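Search tickets Go Advanced search

Justness swaps "less" for "fewer," then objects to "fewer"
December, by Floarea Olteanu

Status: Closed, with grumbling
Component: Justness, usage rules; Từ word list
Reported from: Skalldale copy desk

What's wrong

We run Justness over everything before it goes to layout. One of its jobs is to catch "less" where our house style wants "fewer." Since the last update it has been catching it everywhere, including the places where our house style wants it left alone, and on some pages it then flags the "fewer" it put there itself. If you accept both suggestions you get your original sentence back, minus a few minutes of your life.

The sentence that started it was in the Dinthorpe walking guide:

The mill is less than 9 miles from the station.

Justness made it "fewer than 9 miles." Distance is an amount. You don't walk to the mill one discrete mile at a time, handing in a token at each. I rejected the change, saved the file, reopened it, and found it underlined again with a note that said "Countable noun. Are you sure?" I was sure the first time.

What I expected

Our list of exceptions, which has been in place since before I joined, says to leave "less" alone with distance, money, time, weight and percentages, and in anything quoted from a sign. It also says to leave "one less" alone, as in "one less thing to worry about," on the grounds that "one fewer thing to worry about" sounds like it was written by someone with plenty to worry about.

What I got

A sample from one afternoon, with my commentary removed from the file and placed here where it can do no harm:

Less than 70 dollars became fewer than 70 dollars. We are talking about a sum.

13 items or less, quoted from a store sign, became 13 items or fewer. The article is about the sign. The whole point of the article is that the sign says "less." Justness fixed the sign.

In 100 words or less, from the rules of the Dinthorpe letter contest, became in 100 words or fewer. I have some sympathy with that one, but the rules were already printed.

Nonetheless was left alone. I mention it out of gratitude.

Steps taken

9:10 a.m. Restarted Justness. I know. But the first reply to any ticket is "have you restarted it," and I wanted to be able to say yes. No change.

9:25 a.m. Checked that the house style was selected and not the factory one. The menu said Skalldale House, in bold, with a check mark. The rules being applied were plainly someone else's. Took a moment to consider how much of my working life rests on check marks.

9:40 a.m. Made a test file with nothing in it but "less" sentences, some right, some wrong, some the kind people fight about at dinner. Justness changed every one of them. It also changed "I could care less" to "I could care fewer," which I have written on a sticky note and put on my monitor.

10:15 a.m. Turned the less/fewer rule off altogether. The suggestions stopped. Turned it back on with only the house exceptions loaded. The suggestions came back, and on the second pass so did the ones against "fewer." So there are two rules running: the factory rule, which wants "fewer" in front of anything with an s on the end, and a leftover piece of ours, which knows that "fewer dollars" is wrong but has forgotten what to do about it.

10:50 a.m. Read the Justness help page on custom rules. It says exceptions are "honored where available." Spent a while on "where available." Also noticed the help page says "less steps" in its second paragraph. Did not report it. One ticket at a time.

11:30 a.m. Opened the log. Between a great many lines telling me all was well, there was one that said the word list could not be found and the default would be used instead. It said so once, at startup, in a calm gray. Nothing in the program itself mentions it. A tool that will interrupt your typing to ask whether you are sure about a mile kept that to itself.

11:45 a.m. Went looking for the word list. It lives in a folder called Từ, which is the name of the add-on that holds it. The folder was there. The list was in it. I could open it, read it, and admire our rule about percentages. Justness could not see it.

1:20 p.m. Copied the list to a folder called test, and pointed Justness at that. Every exception came back. Nine miles became an amount again. The store sign was allowed to say what it says.

So the list is fine and the rules are fine, and the trouble is in the name of the folder. There are two ways for a computer to store ừ. One is as a single character. The other is as a plainer letter with its marks stacked on afterward. They look identical on the screen, and any person who reads Vietnamese would call them the same letter, which they are. The update went from looking for one to looking for the other, and so it hunted for a folder called Từ, right beside a folder called Từ, and reported that there was no such thing.

I would like it noted that the fault in a program devoted to the exact use of words came down to its failing to recognize the word "word," which I am told is what the name means.

2:00 p.m. Renamed the folder by deleting the name and typing it in again from the setup page. Justness found it at the next start. Ran the Dinthorpe guide through. No complaint about the mill.

2:35 p.m. Ran the test file again. "I could care less" is no longer corrected to anything. Opinions on the desk differ as to whether that is a fix.

Still open

The rule against its own "fewer" needs a look even with the list loaded. If the list ever goes missing again we will be back in the same loop, and the next person may not have the patience to read gray text. I'd ask for a plain warning at startup – a box, a beep, anything with a bit of nerve.

Also, we need to settle "100 words or less." The exceptions list says nothing about word counts. For years it was caught or not caught depending on who was at the desk, and both spellings of the rule have gone out on the same contest form, front and back. My vote is to leave "less." A limit is a limit. People entering a letter contest are thinking of the size of the thing, and when they've gone over they say it's too long. I have never heard anyone say it's too many.

The other camp holds that words are about as countable as anything gets, and that the software will count them for you in the corner of the window. True. It will also count the miles, if you ask it.
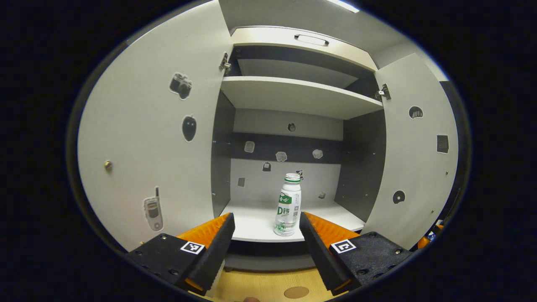
Marcus Zamora: I can confirm the folder thing from the other office. Same update, same gray line in the log, and retyping the name fixed it on my machine as well. I had blamed the rule itself and spent Thursday switching pieces of it off, so if anyone finds that the Skalldale profile has stopped caring about "amount" and "number," that was me and I'll put it back. On the contest wording, I'm in the other camp. Words are countable, it's a writing contest, and the entrants are exactly the people who will write in. They'll use all 100 words to do it, too.

Floarea Olteanu: They write in either way. When we printed "fewer" we had a letter calling us prigs, and when we printed "less" we had one calling us a disgrace. The prig letter was better written.

Marcus Zamora: Could we dodge it? "Up to 100 words." "No more than 100 words." Neither one upsets the software, as far as I can tell from a quick run.

Floarea Olteanu: I dislike how reasonable that is. I've tried "no more than" in the test file and Justness passes it clean, then suggests "up to" for brevity. I tried "up to" and it passes that with no remark at all, a first for this month. Going with "up to." I've added word counts to the exceptions list regardless, under "less," for the sake of quoted rules and old forms.

Marcus Zamora: Fine by me. Should the list also have "one of the less"? It flagged that in a headline.

Floarea Olteanu: "One of the less crowded trails." That's an adverb, it's sitting on "crowded," and it has no business with the rule. Without the list loaded it gave me "one of the fewer crowded trails," a different trail altogether. With the list it's fine. If yours still flags it, your folder name has slipped again. Delete the name and type it fresh, and don't paste it from my note above. I can't swear to which kind of ừ I've used in there.

Marcus Zamora: I pasted it from your note above.

Floarea Olteanu: Then start there.

Resolution: Folder name retyped on both machines; exceptions list loads at startup. Word counts added to list. Contest form to read "up to 100 words" from the next printing. Request for a visible warning passed along to Justness, together with, after some thought, the second paragraph of their help page.

Contact the desk | Copyright Skalldale | Back to top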